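Visit to the Velirora cut flower packhouse and cold store

Members' report, February

The group met at the goods entrance at 6.30 a.m. and was signed in by Rhiannon Powell, who manages intake and storage. The site handles imported and home-grown stems for florists and smaller supermarkets. It has one intake dock, a grading hall, two cold rooms and a dispatch bay, all on one level. Hi-vis vests and overshoes were issued. Hair nets were not required.

Intake

Boxes arrive on pallets and are probed before they leave the dock. The upper limit for acceptance is 9 °C at the centre of the box. Anything warmer is set aside, and the grower's agent is telephoned the same morning. A load of 345 boxes was being checked during our visit, and the probe readings were entered by hand on a paper sheet, then typed up later. Several members thought this was the weakest step on the site. Powell agreed and said that a wireless probe had been tried but lost its signal behind the steel racking.

Forced-air cooling follows. The pallets stand in two rows with a sheet over the gap between them, and a fan at one end pulls cold air through the vent holes in the boxes. The boxes must be stacked so that the holes line up. Where they do not, cooling time is nearly doubled.

Grading and rehydration

Stems are trimmed by 2 cm and stood in buckets of treated water. The site uses a product called Nater, dosed by a fixed pump at the tap. Water is changed between batches and the buckets are washed at 60 °C. Grading is by stem length, head size and stage of opening. Carnations are bought in at a tighter stage for storage and at a more open stage for immediate sale, and the two are kept on separate benches.

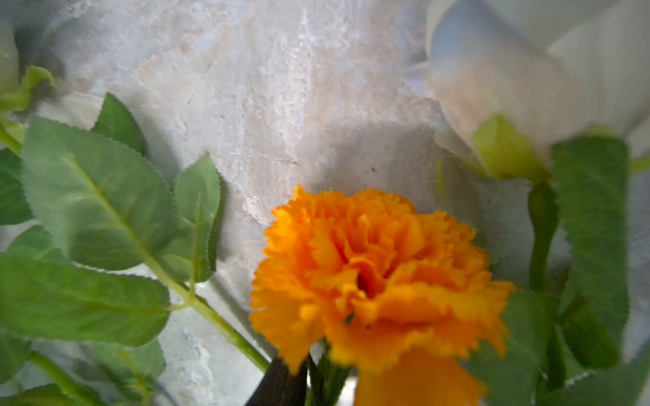
Why are carnations kept apart from ripening fruit?

Ripening fruit gives off ethylene, and most carnations are sensitive to it. Even a low level in a closed room makes the petals curl inwards and wilt early, a fault known in the trade as sleepiness. The site therefore bars fruit from the cold rooms and the grading hall, staff lunches included, and runs electric trucks only.

Cold rooms

Room 1 is held at 1 °C and Room 2 at 5 °C. The second is for mixed stock that is leaving within a day. Room 1 has space for 1,032 buckets on wheeled racks supplied by Gotska. Humidity is kept high, and the evaporator coils are defrosted four times in 24 hours. We were shown the temperature log for the previous week, which had one short rise during a door fault. The strip curtain on Room 2 was torn at the left side and is due for replacement.

Kam-wah Huang, the refrigeration engineer, took questions on the plant. The older compressor is retained as standby and is run for an hour each week. Heat recovered from the newer one warms the bucket-wash water. He had no figure for the saving, as the wash line is not metered separately.

Dispatch

Orders are picked by route, last drop first. On the morning of the visit 707 buckets were booked out across the Trevor round and two shorter ones. Loading was finished at 9.40 a.m. Vans are pre-cooled with the doors shut, and drivers are asked not to leave the engine running in the bay.

The tour ended in the canteen. Parking is limited, so members on the next visit should share cars. Safety shoes are advised; the floor by the wash line is uneven.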